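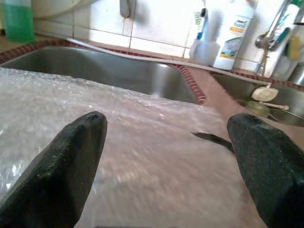
**Does a flatwoven rug need a pad under it?**

On a hard floor I would always use one. A flatweave has no pile and very little weight, so it slides when you walk quickly, and the corners begin to curl after some months.

I write this because I received the same question from two readers in May, and because I made the mistake myself. My hallway runner is a kilim that I bought from Eliseo Hinojosa, who sells old weavings from a small shop in Brircombe. He told me to buy a pad the same day. I said yes, of course, and then I went home and put the kilim directly on the tiles. I liked how flat it looked. It stayed like this for the whole winter, and every evening I pushed it back into its place with my foot.

On a Thursday my brother-in-law came in with two bags of groceries and the rug went one way and he went the other. He was not hurt, but a jar of pickled peppers was lost, and the vinegar did nothing good for the red in the border. The next morning I finally started to read about pads.

There are more kinds than I expected. The cheapest is the open rubber mesh, the one that looks like a net. It holds well in the first weeks, but mine became sticky and left a pattern of small squares on the floor, which I needed to rub away with a soft cloth and much patience. Then there is felt, which is soft and thick and very nice under a heavy piled carpet. Under a kilim I found it too soft. The rug moved in small waves and the chair legs sank.

What I have now is thin felt with natural rubber on one side. The one I chose is from Grudo and it cost me 3,000, with the cutting included. I know this is a lot for something that you never see. The runner itself cost only a little more than double.

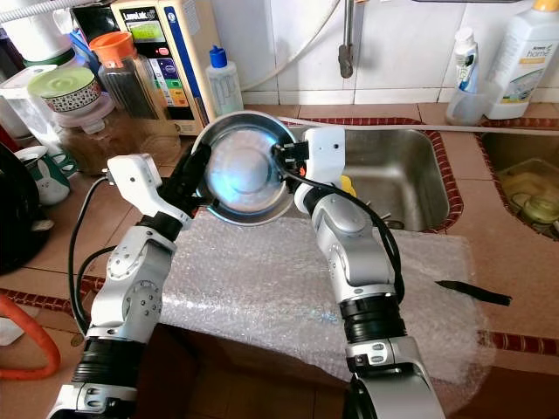 ## How I cut it

The pad should be smaller than the rug. I left one inch free on each side, so the edge of the kilim can lie down on the floor and nobody's toe finds a step. For the fringe I left more, because a fringe on top of a pad looks strange, like hair over a collar.

Even when the shop cuts it for you, please measure the rug in three places and not only at one end. Old kilims are almost never straight. Mine is wider at one end than at the other, and the shop cut a perfect rectangle from the wider number, so the pad was showing. I corrected it at home with big scissors and a line of chalk. Cut from the felt side, slowly, and don't lift the scissors in the middle.

The rubber side goes down. I am a little ashamed to say I had to check this.

Emiliano Varela, who restores textiles and has more patience with my letters than I deserve, adds one thing. He lifts his own rugs every six months, shakes the pad outside, and turns the rug so that the light and the feet don't always come to the same place. I have done it one time until now. There was so much sand under there!
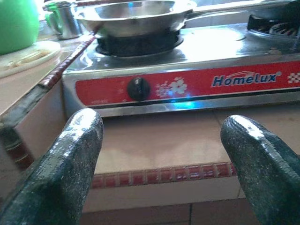 **Filed under: Floors & Rugs**

A small addition for those who have a varnished wood floor: ask the seller if the rubber is natural, and ask the floor people too, if you still have their number. Some finishes don't like some rubbers. I have only tiles, so I can't say from my own experience which ones make trouble.

Next time I want to write about the vinegar stain. Eliseo has looked at it and he made a face, but he took the runner with him and promised to call me.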